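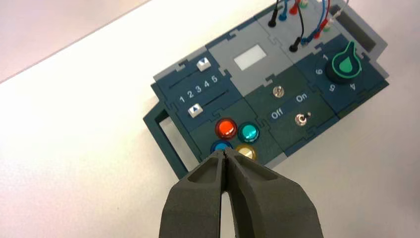

According to several members who wrote to the Widgate Skate Association after the January session, the reissued Tokach deck rides narrower than the original and should not have been sold under the same name. One member added that the wheel wells had been left off entirely, and asked whether the association had been consulted before the run was approved.

The association was not consulted. The reissue was arranged between Tokach and its distributor, Baloyi, and 1,936 decks were pressed. Members were offered an early purchase period, during which 1,218 were reserved. The shape was drawn from a later mold, and the product page has now been corrected to say so. Members who reserved a deck on the basis of the earlier wording may return it unridden to the Wevstead shop for a full refund. Decks with grip tape applied cannot be accepted.

A second run has been discussed — no decision has been made — and any early purchase period will be announced in this newsletter first. Reservations will be limited to two decks per member.
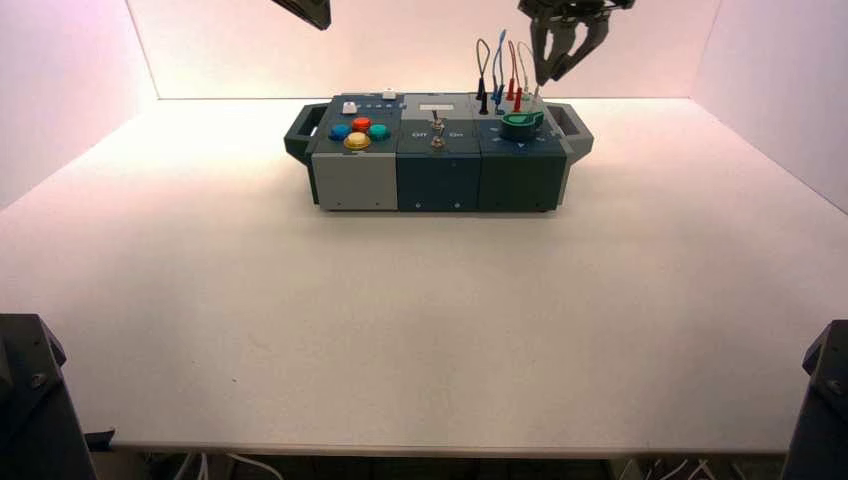 Wevstead Bowl: Summer Hours

The bowl will close for resurfacing of the shallow end and will reopen to members on 28 Jun 2026. The street section remains open during the work. Helmets are required in all areas, and guests must be signed in at the gate by a member in good standing. Each member may bring up to four guests.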